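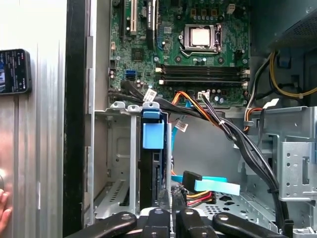
Grevgate opens its Drulascombe bench for desktop refurbishment

26/12/2023

Grevgate has moved its desktop refurbishment work into the ground floor of the former Bosman building in Drulascombe. The workshop began taking in tower PCs in November and has now logged 2,741 machines, most of them office units withdrawn by employers in the Tevham area.

Each tower follows the same route. The side panel comes off and the case is laid down so that the board can be reached from above. Memory is taken out before anything else and tested separately, which leaves the slots clear for inspection. The processor stays clamped in its socket unless the machine fails to start or the cooler has been removed. SATA and power cables are left plugged into the board where their connectors are sound, and any cable with a damaged latch is replaced.

Drives are handled under a separate procedure. They are removed from the metal cage, matched to the asset number of the case and wiped in a locked room. A drive that reports reallocated sectors is shredded. Cases then return to the bench for a solid-state drive and a matched pair of memory modules, followed by a soak test lasting one night.

According to Grevgate, the most common fault so far has been a flat clock battery, followed by failed case fans and swollen capacitors in older power supplies. Power supplies are not opened on site. They are load-tested and, if they fall outside tolerance, sent for recycling.

The first 100 finished machines have gone to the Tevham Learning Centre, where they replace computers that could no longer run a supported operating system. A further 2,000 are allocated to schools and advice services during the coming year. Units that cannot be repaired are stripped for usable boards, processors and cabling, and the steel and aluminium are sorted by type.

Organisations wishing to send equipment should book a collection slot in advance. Towers must arrive with their side panels fitted and all screws in place. Laptops, monitors and printers are not accepted at Drulascombe at present. Keyboards and mice may be included if they are boxed separately from the towers.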